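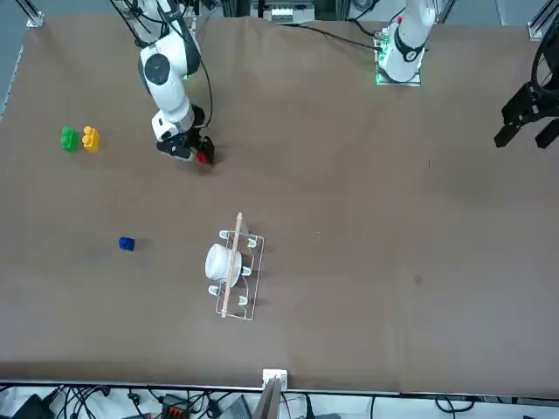 *Findwood table, March: wire rack with mug and stick, toy blocks still out.*

## Findwood shared table: progress report to the Hulta fund

**Period covered:** up to the end of March
**Grant:** £2,000
**Spent so far:** £139

### Where we are

The shared table is in use and the basic kit is on it. That is the easy part, and we would rather not make too much of it. The application said that one table with a place for everything would get the room put straight between the tea session and the children's session. On the evidence so far, we can say that some things get put in their places and some don't, and that we have not shown the table makes the difference.

Things that belong to the tea session have somewhere to go. A mug goes in the dish rack, and so does the thin wooden stick we use for stirring paint and, when there is no paint, for stirring most other things. The blocks have nowhere of their own. At the time of the picture at the top of this report, the green and yellow ones were side by side on the left and the dark blue one was lying on its own further down. Anybody wanting to wipe that surface would have to move them first.

### The rack

We bought the rack from Ichikawa's household range, choosing the white wire one with plastic prongs. It is a perfectly decent rack. Whether it is the right one is a different matter.

The prongs are in two rows and were meant, we assume, for plates. We don't use plates. A mug doesn't sit on them in any obvious way, so people lay it on its side, and one on its side takes up a good deal of the middle. The stick then goes wherever there is a gap. We have seen it laid slantwise over the top of the mug with both ends poking out past the wire, and a stick left like that is easily knocked by a sleeve.

The application called the rack "a clear visual prompt for putting away". We wrote that sentence and we are less sure of it now. A rack prompts people to put things in a rack. It does nothing for a toy block.

### The surface

The plain brown top was chosen so that small things would show up against it, and they do, with the dark blue block the least easy to spot. It also shows marks. There are pale scuffs and smudges across the middle and near the bottom edge. We had hoped to use the state of the top as a rough sign of how well the tidying was going, but we no longer think that is sound. A scuffed table with nothing left on it would be doing its job better than a clean one covered in blocks.

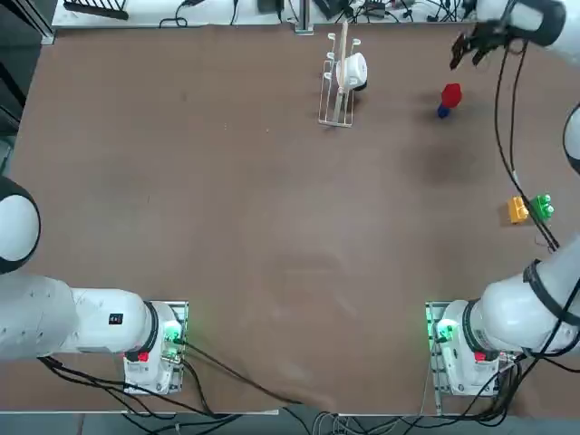

Clellilero disagrees with us about the rack, and has asked for the disagreement to go in the report. Their view is that the stick is better upright, that it stands well enough if it is pushed down through the wire, and that the trouble lies in never having told people which way we want it. They would leave the rack alone, write the layout on a card and give it another month before spending anything.

We accept the point about the card, which costs next to nothing. On the stick we remain doubtful. Upright, it sticks up well above the rack towards the back edge, where somebody will sooner or later reach across it for something else. Lying down, it gets in the way of the mug. A jar would settle it.

### What we said we would do

- **Put the table into use.** Done.
- **Provide a place for mugs and stirrers.** Done, with the reservations given above.
- **Provide a place for the blocks.** Not done. We priced a lidded box and then argued about the lid. The children's session wants it off and the tea session wants it on.
- **Keep a tidying log.** Started, but not to be relied on. The entries are mostly ticks, and a tick can mean "I put it away" or "it was like that when I got here". We would ask the fund not to quote from it.
- **Agree a layout.** Partly done. There are 2 drafts and they differ on where the rack should stand.

### Money

£139 has gone on the rack, the surface and small items. The underspend may look like good housekeeping but mostly shows that we asked for more than a table needs. The original budget had a line for a second table. We don't want to buy one until the first has been shown to work, and we would like that line held back for now.

### Next

1. Write the layout card, with Clellilero's wording for the rack and ours for everything else.
2. Buy a jar for the stick and a box for the blocks, no lid.
3. Scrap the tick sheet. Replace it with a short note at the end of each session saying what was left out on the table.
4. Run the table for 2 months with the card in place, then decide on the second one.

If the notes still show blocks left out after that, we will say so and suggest the fund stops there. The layout drafts can be sent on request, though they will change once the jar arrives.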